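Compartment box

A compartment box (also divided box, cell box or sorting organizer) is a container whose inside is separated by walls into smaller spaces, called cells. It is used for keeping small goods apart from each other, in storage, in transport and in daily work. Compartment boxes are made of wood, metal, plastic, molded pulp and corrugated board. The article treats mainly the boxes of corrugated board, which are the most usual in trade.

Terms

In the packaging trade the separate walls are called dividers, and a set of dividers joined together is called a partition. A partition can be sold without the box. The word "cell" means one space of the grid, and a box is often named by its number of cells, for example a 12-cell box. In shops for office supplies the same object is mostly sold as an organizer, and the word "cell" is then replaced by "slot" or "pocket".

Construction

The most common partition is made of flat strips with slots cut to half of their height. The strips of one direction have the slots open to the top, and the strips of the other direction have them open to the bottom. When they are pushed into each other, they hold without glue. The partition can be folded flat for delivery and opened again at the place of use.

The direction of the flutes is important for the strength. If the flutes stand upright, the partition can carry a part of the load when boxes are stacked. If they lie horizontally, the wall bends more easily under weight – this is accepted in light organizers for desks and shelves, where nothing stands on top.

Glued partitions are stiffer, but they cannot always be folded. They are chosen for heavy bottles and for machine parts with sharp edges.

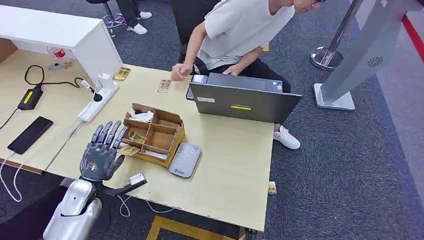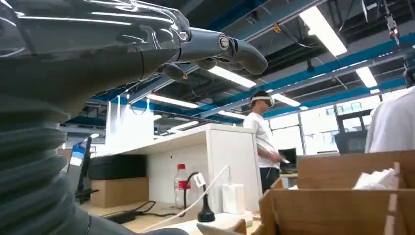 Open cardboard organizer on a table (first picture); the indoor space with its high ceiling and blue steel beams (second picture).

History

Wooden boxes with fixed divisions were used for spices, seeds and printing type long before paper board was available. The type case of the printers is the best known of them. Its cells are of different sizes, so that the letters which are needed often have more room.

Corrugated board came into general use for packing in the late nineteenth century, at first for glass goods. Local producers followed in many towns. In Grevstead the box works Dodus began with egg and bottle partitions and later made organizers for post rooms. An inventory of the works, made in November before its closing, lists 3,346 cutting forms, of which over 100 were for partitions. The packaging historian Sipho Mokgethi has described this inventory as the most complete one left from a small factory of this kind.

The firm Driltex took over a part of the forms and sells partitions by the Chávez pattern, in which the outer cells are a little wider than the inner ones. The pattern is named after its designer. It lets the hand reach the corners more easily, but the goods must be placed with more care.

Uses

Bottles, glasses and light bulbs are packed in boxes where every cell holds one piece. In workshops, open boxes with low walls are used for screws, fittings and cables. Schools and offices use them for paper, pens and mail. Collectors of minerals prefer shallow boxes with loose inner trays, because the label can lie under the stone.

Limits

Corrugated board loses strength in damp air, and a partition that was wet once does not get back its full stiffness after drying. Dust from the cut edges can be a problem for optical parts, for which plastic is preferred. Boxes with very small cells are slow to empty and are difficult to clean.

See also

Type case
Egg carton
Corrugated fiberboard
Pigeonhole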